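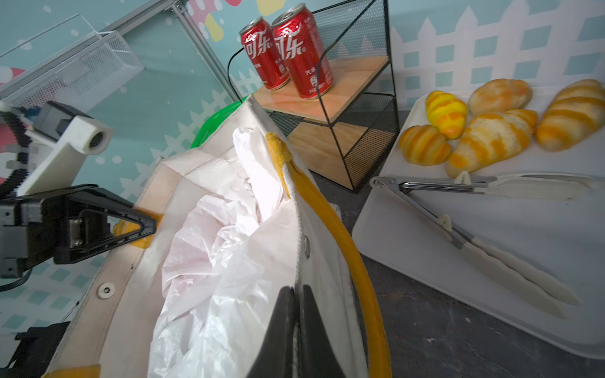 Utility room: canvas carriers and small storage

Page 6 of the Kodholm house gallery. Compiled by Refilwe Jacobs. Notes on use by Oanh Khổng and Fikri Tjoa.

This page covers the large carriers used for moving light goods between the utility room, the car and the recycling point. The earlier pages deal with boxes and crates. Measurements are in millimetres and were taken with the item empty and laid flat. Where a maker's name is missing, the label had gone before the item reached us.

Canvas tote, off-white, yellow handles
Large open-topped bag in stiff canvas with stitched seams. The walls show slight wear and there are brownish smudges near one rim. Width across the mouth, laid flat: 600. Normal use is light, bulky waste and spare bags. Not used for bottles.

Handles
Mustard-yellow webbing, with a white stitched edge where it meets the canvas. Fikri checks the stitching at both ends of each strap in May. If a thread has lifted, the bag goes to Lai-ching Ng for repair before it is loaded again.

Grommet and rivet
One round metal grommet with a white rim, set low in the wall. There is also a small metal rivet in the canvas. Neither should carry a load. Do not hang the bag from the grommet; use both handles over a wide peg.

Contents
A thin, translucent white plastic bag, crumpled and standing proud of the opening. Plastic film of this sort takes up a lot of room for its weight. Press the air out from the bottom upwards, fold in half, then fold again. Film goes out on Thursday with the soft plastics. The canvas bag comes back.

Shelf unit
Black wire frame, fine mesh side panels, light wooden top board. Two red soda cans stand on the board. Cans are for the metal bin once rinsed and should not go in the tote, where any drips will mark the canvas.

Cleaning
Brush out dry. For marks on the rim, use cold water and plain soap on a cloth, working along the weave. Do not machine wash: an earlier bag of the same type lost its stiffness after one cycle and no longer stood open. Dry upright, away from the heater.

Stock reference
Tote: 726, Zineck list. Shelf unit: unlisted. Corrections to Chandrasekhar Kartha, who keeps the list.

Next page: 7, hooks and pegs.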